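Visit to the Kandpal Kitchen Hall, 17 Jun 2024

Our delegation was received by Tiago Azevedo, who led us through the produce handling rooms. The hall opened in January and covers 300 square meters - more than we had expected from the plans.
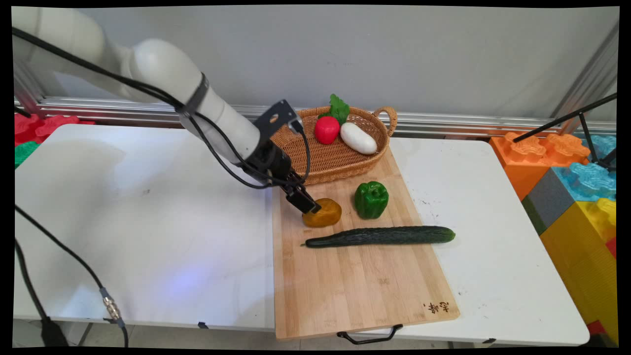 Bamboo cutting board with green pepper and cucumber, wicker basket behind.

Discussion then turned to the order in which vegetables are set out before preparation. Members also asked about board sizes. A second visit, to Cerimby, has been approved.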